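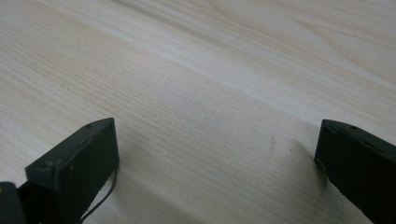
Tabletop Surfaces in Shared Student Workspaces: Care, Wear and Replacement
Project report, Furniture and Interiors stream
Prepared by Panya Onsri and Thanakorn Intarasuk

Summary

This report presents the findings of a two-person project on the condition of tabletops in the shared workrooms of the Venter Building. The project recorded the state of 61 tables, compared two cleaning routines over 16 weeks, and considered whether worn tops should be refinished or replaced. The authors recommend a change of cleaning product, a modest refinishing program, and clearer labelling of tables used for wet or messy work.

1. Background

The workrooms were last furnished as a single order. The tables have pale tops with a visible wood grain and a matte finish, and they are used for model making, drawing, group meetings and, in the evenings, for meals. The building office had received complaints about sticky surfaces, rings left by cups and a general greyness that ordinary wiping did not remove. It was unclear whether the greyness was dirt, wear in the finish, or simply the natural colour of the boards.

The last point proved more important than expected. Pale timber varies a great deal within one top. A streak of darker grain may be mistaken for a stain, and a lighter band may look like a patch that has been scrubbed too hard. In the first round of inspections the two authors disagreed on several tables for this reason, and the inspection form was rewritten before the work continued.

2. Method

Each table was cleared, wiped with a damp cloth and left to dry before inspection. Marks were then checked from a low angle, with the room lights on and the blinds closed. A mark that followed the direction of the grain and could not be felt with a fingertip was recorded as a feature of the timber. A mark that crossed the grain, had a hard edge, or changed the sheen of the surface was recorded as damage.

For the cleaning comparison, tables in the north workroom continued to be wiped with the existing spray, sold under the name Hornent. Tables in the south workroom were cleaned with a diluted soap called Plemitus, applied with a wrung-out cloth and dried straight away. Both rooms were cleaned in the early morning, before students arrived. The comparison began in September.

3. Findings

Most of the greyness reported by students came from a film left by the spray. It collected in the open pores of the grain, where a flat cloth does not reach, and held fine dust. On the soap-cleaned tables the film had largely gone by the end of the comparison, and the original colour could be seen again.

Cup rings were the most common true damage, followed by knife cuts near the table edges. Cuts were deeper in the room where cutting mats were stored in a locked cupboard — a matter of access, in the authors' view, and not of carelessness.

The two rooms are not a perfect match. The south workroom has fewer evening bookings, and this may account for part of the difference. The authors did not have the means to measure the thickness of the remaining finish, so comments on wear are based on sight and touch alone.

4. Refinish or replace

A quote was obtained from Pakeck, a local joinery, for light sanding and recoating of the most worn tops. The price came to just over $2000, including collection and return. Replacing the same tops would cost considerably more and would leave the rooms with a mixture of colours, as the original finish is no longer offered. The authors favour refinishing. Tops with deep cuts could be turned end for end so that the damage faces the wall.

5. Recommendations

The spray should be withdrawn from both workrooms and the soap adopted in its place. Cutting mats should be kept on an open shelf. Tables near the sinks should be marked for glue, paint and plaster work, and the remainder kept for dry use. The revised inspection form is attached as Appendix B and should be completed at the end of each term.

Appendix A: Floor plan and table locations
Appendix B: Inspection form, revised
Appendix C: Joinery quote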